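Review: the Pritano hand-held gripper, tried at the Storley open day

I went to the Storley open day in May expecting a robot and was handed a pair of tongs. Very good tongs, I should say, with a trigger, two padded fingers and a camera looking down at whatever you're about to drop. You pick things up with it, it records how you did it, and later on an arm in the next room is supposed to have learned from you. I felt sorry for the arm.

Dorota Lis, who ran the demonstration, had us at the tables by ten. The morning's job was groceries: lift a packet, carry it to a tub, let go. She does this all day and makes it look like dealing cards. I had 14 goes and got better at about the rate I got better at the piano.

The grip is the best part. The fingers close evenly, the black pads have a bit of tooth to them, and a small box or a tin comes up at the first squeeze. The trigger is light enough that I stopped noticing it, which I can't say for the handle. After nearly 6 minutes the heel of my hand had started a complaint, and by lunch it had taken on staff. Juniper Benavides, on the table beside mine, has smaller hands and said she could have gone on until teatime. She also said I was holding it like a hammer, and I was.

Flat packets are where it gets interesting, if you're generous. A vacuum-sealed bag has nothing to get hold of except the margin, and the margin lies down on the table and sulks. Come in too high and the pads shut on air. Come in too low and you push the bag towards the far side, following it like a man chasing his hat. Dorota's advice was to set the fingers either side of a loose edge, go in slowly and let the plastic buckle up between them. It worked for her every time and for me twice.

The older Baptiste model was on show as well, with plain hard fingers, and I'd have it for boxes and nothing else. The Pritano costs more and earns it on anything soft or shiny. I'd still like a strap for the wrist, and a trigger guard, having set mine off while reaching for a biscuit.

After lunch we watched the arm. It had been trained on 136 recordings, none of them mine, and it cleared most of a table of packets with long pauses in which it seemed to be considering its position. It missed one bag, went back, missed it again in exactly the same way and moved on. I have never felt closer to a machine.

Four stars out of five for the gripper. Three for the handle. The coffee at Storley I leave to other reviewers.
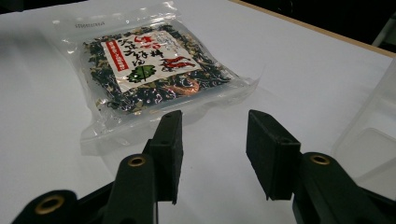 Pritano gripper at the edge of a vacuum-sealed bag, Storley open day.

Recent reviews
Baptiste bench vice, second look
Broken: 4 label printers and what was wrong with them
Folding trolleys for people with stairs
The Storley tool roll after a winter in the van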